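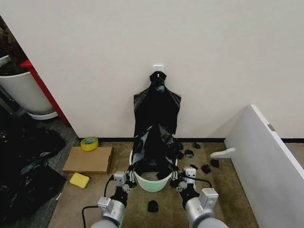
Review: Voment Removable Wall Hooks (Small, White, Pack of 24)

Premises and Equipment Reviews
Reviewed by Kelechi Mohammed
June 3, 2024

The Plornbridge Tenancy Advice Service publishes reviews of household and office goods that may be used in rented premises without altering them. The present review concerns the small size of the Voment removable hook, sold in packs of 24 with adhesive strips. It follows a number of enquiries from members who have been charged at the end of a tenancy for holes, filler marks or torn paint, and who wish to know whether adhesive fixings are a safe alternative.

Most tenancy agreements seen by the Service prohibit screws and nails. A smaller number also prohibit "adhesives of any kind", a phrase that landlords interpret in different ways. Members should read the relevant clause before purchasing any hook and, where the wording is unclear, should ask the landlord or agent for a decision in writing. A verbal assurance given during a viewing is of little use when the deposit is under discussion.

What is supplied

The pack contains the hooks, one strip for each hook and a folded instruction sheet. Spare strips are sold separately. The hook is in two parts: a flat backing plate, to which the strip is attached, and a front piece that slides down over the plate. The front piece must be taken off again before the hook is removed from the wall, and this step is easily missed. It is shown only in the fourth drawing on the sheet, at a size which several of our readers found difficult to make out.

The finish is a plain matt white. Against walls painted in magnolia or off-white the hook is noticeable at close range and unobtrusive from across a room. No other colour is offered in the small size.

Fitting

The manufacturer asks for the wall to be cleaned with surgical spirit and left to dry. Household spray cleaners are not suitable, and the sheet says so clearly. The strip is then pressed to the wall for thirty seconds and the hook is left unloaded for one hour. We recommend leaving it overnight where possible. During May the hooks were fitted in three settings: a staff corridor with emulsion paint, a tiled washroom, and a meeting room papered with a light embossed covering.

On emulsion and on tile, fitting was straightforward. On the embossed paper the strip made contact only with the raised parts of the pattern, and two hooks were on the floor by the following morning with nothing hung from them. The packaging advises against use on wallpaper, and our experience supports that advice. Members with papered walls should look elsewhere, perhaps to an over-door rail or a freestanding stand.
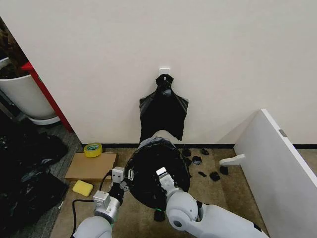
Load

The stated limit for the small hook is 450 grams. We began with a weight of 115 grams, comparable to a set of keys with a fob, and increased it over the course of the trial. The heaviest item used was a canvas bag of stationery weighing 853 grams, almost twice the stated limit, and it was used in order to see how the hook would fail. On emulsion the strip held for two days before it began to peel from the top. The hook then came away in one piece and brought a small flake of paint with it. On tile it remained in place for the whole week.

These results should not be read as permission to exceed the limit. Paint varies a great deal between properties, and a wall that has been repainted many times between tenancies may have a weak upper layer that will part from the one beneath. Within the stated load we recorded no failures on either emulsion or tile.

The shape of the hook deserves a brief comment. The curve is shallow, and items with a thick handle or a wide loop sit towards the tip, where they place more strain on the strip. Thin cords, lanyards, light bags and tea towels hang well. A coat does not, whatever its weight, and the larger Voment hook would be the better choice for that purpose.

Removal

Removal is the point on which products of this kind are most often judged, and the Voment hook performs well if the instructions are followed. The front piece is slid upwards and off. The tab at the foot of the strip is then pulled slowly and straight down, flat against the wall, until the strip has stretched and released. Pulling the tab outwards will snap it, after which the remaining adhesive has to be worked loose with dental floss and some patience. This occurred on three occasions during our trial, twice in the hands of the reviewer.

No residue was left on tile. On emulsion a faint mark was visible in side light and was wiped away with a damp cloth.

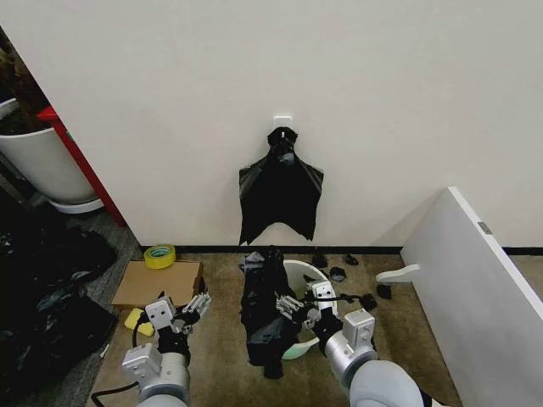
A small white adhesive hook holding a black plastic bag against an off-white wall.

Comparison with other products

The Harus hook, reviewed last year, is cheaper and has a deeper curve, but its tab is short and tore more often in use. The Osei hook has a stronger strip and a metal front piece. It is also considerably more expensive, and its strips are not always in stock. For a tenant who needs several light-duty hooks in a kitchen or hallway, the Voment pack remains the more practical purchase.

A word on records

The Service received 2,979 enquiries concerning deposits in the last reporting year, and wall damage was among the most common subjects. Members are reminded to take dated photographs of each wall on moving in, before anything is attached to it, and again on moving out. Where paint is lifted by a hook, the tenant should report it promptly and should not attempt to touch it up with a near match. A visible patch of the wrong shade has, in several cases known to us, led to a charge for redecorating the whole wall.

Assessment

Fitting: Good on smooth surfaces, unsuitable for wallpaper
Load: Satisfactory within the stated limit
Removal: Very good, with care
Instructions: Fair; the drawings should be larger
Value: Good

The small Voment hook is recommended for use on painted plaster and tile in rented homes and offices, subject to the terms of the tenancy. Spare strips should be bought at the same time as the pack, as those made by other firms do not fit the backing plate.

Shared 115 times
6 comments

Related reviews
Harus Adhesive Hooks, Medium
Osei Metal-Fronted Hooks: Second Report
Over-Door Rails for Papered Rooms
Draught Excluders for Rented Flats
Freestanding Coat Stands under Review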